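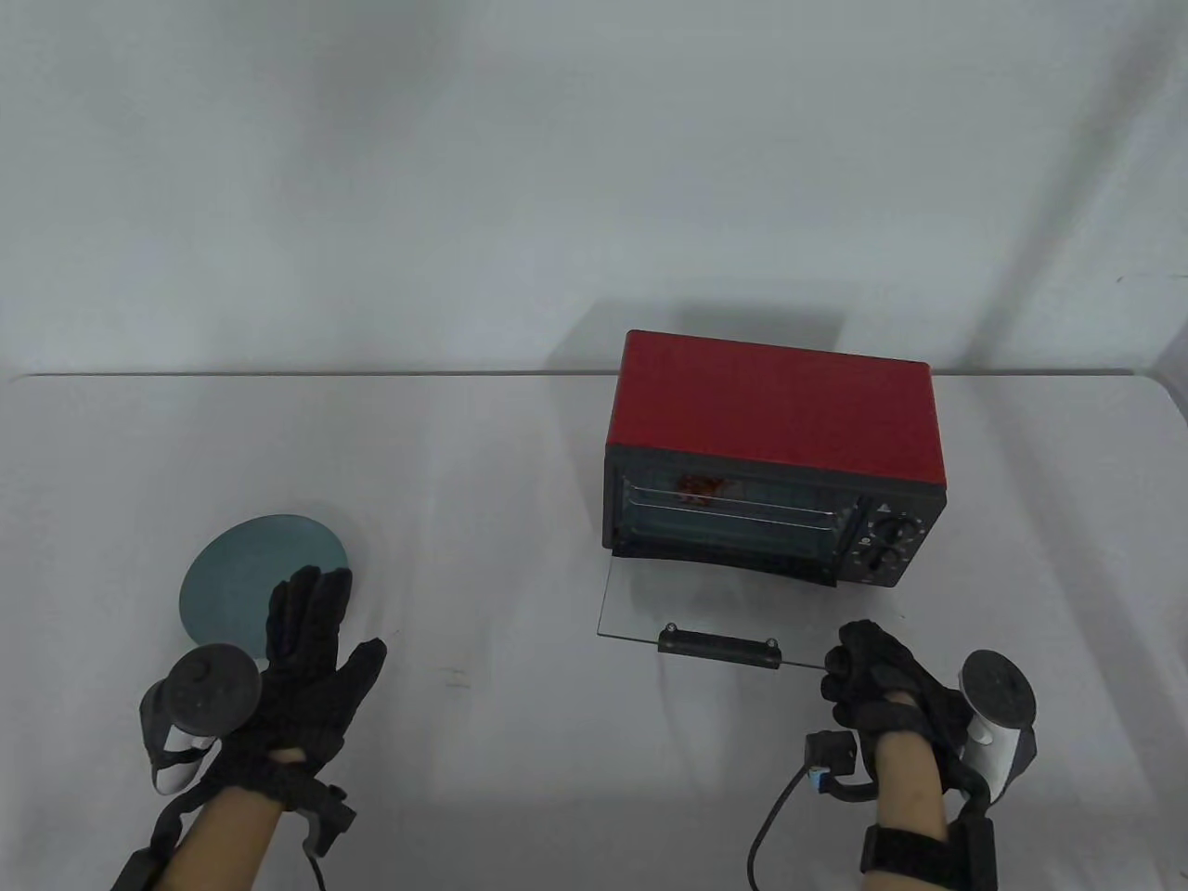

Gwenaël Renaud
Product writer, Sunton kitchen textiles

Gavidow Oven Gauntlet, pair

Most oven gloves are designed by people who buy their dinner ready made. The Gavidow is a long cotton gauntlet that stops just short of the elbow, where your sleeve can take over the worrying. We make it for small ovens as well as large ones, as the small ones have a gift for finding the back of your hand.

The outer is heavy twill woven for us by Vasseur. The lining is brushed cotton, quilted in a diamond pattern that my mother calls "a bit much".
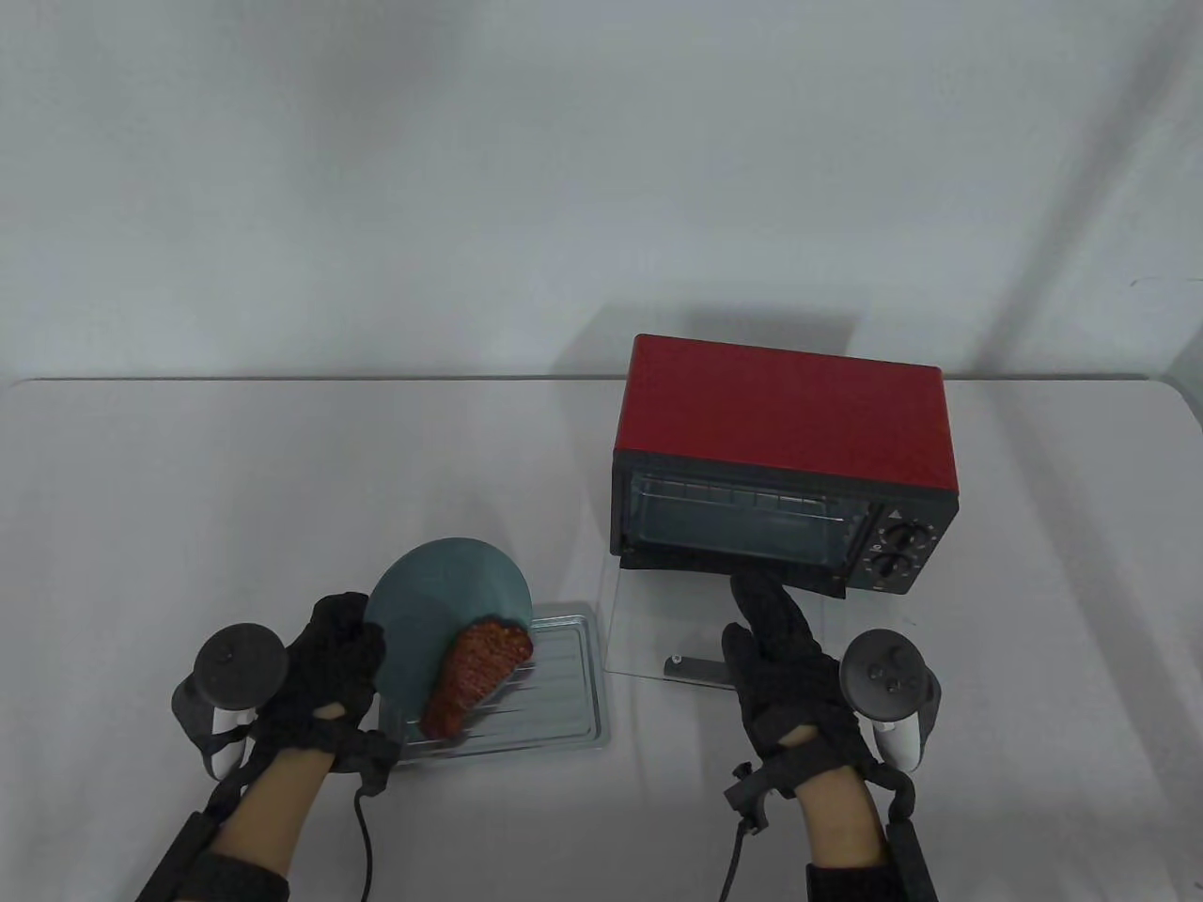
Sizing is simple. There are 2, Regular and Large, and if you have to ask you are Regular. Left and right are the same, so you can lose either one without regret.

Wash at 40, dry flat, and keep away from the dog. Don't use them wet, however much of a hurry the gravy is in. The hanging loop holds a pair and very little else.

Colours: Oat, Slate, Konutix Blue (named after the dye works, who insisted)
Weight: about 347 g the pair
Product code: 800
Back in stock from February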